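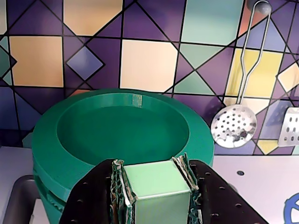 The Backsplash Comes Back in Color

June 16, 2023

For most of a decade the safe choice behind a kitchen counter was white subway tile. It was cheap, every store carried it, and real estate agents liked it. At Cerkerska, a tile shop that has sold to homeowners and small contractors since the nineties, white still outsells everything else. But the pattern wall at the back of the showroom has grown to 1,000 samples, and the staff say the busiest shelves are the purples.

Purple is a hard color to sell for a kitchen. On a full set of cabinets it can make a room feel closed in. On a backsplash it has less area to cover, and when it is broken up with beige, peach and butter yellow, it sits easily beside a pale gray counter. Geometric patterns help. Squares, diamonds and triangles keep any one shade from taking over, and a thin black line between the shapes holds the drawing together from across the room.

The shop's advice is to pick the wall first and the counter second. A plain gray top goes with nearly any pattern. A heavily veined stone competes with it, and the customers who come back unhappy are usually the ones who bought the stone before they looked at tile.

After that come the things that live on the counter. Green is the color that gets asked about most. A strong teal-green, in a bowl or a pot or any big round piece, stands up to violet without matching it, and if there is a little soft teal in the tile the two will look related. Matte finishes do better than shiny ones in front of a busy wall. A pale mint works too, in small amounts, but it needs something darker near it or it fades out.

Cost depends mostly on how the pattern is made. Printed tile with several shapes on each piece goes up as fast as plain tile. Individually cut triangles take far longer, and labor can pass the price of the material. One kitchen finished last October, in a row house on Solitz Street, came to $1,709 for tile, grout and installation. The owners used printed squares and ran them from the counter to the bottom of the cabinets.

Order extra. The shop suggests 9 percent over the measured area for a pattern that has to line up, and keeping the leftovers in a labeled box. Dye lots change, and purple shifts more than most.

Grout is the last decision and it gets rushed. Bright white makes a grid over the design. A warm gray or a beige taken from the tile itself is quieter. Mix a small batch, let it dry overnight on a spare piece, and look at it in the morning before doing the wall.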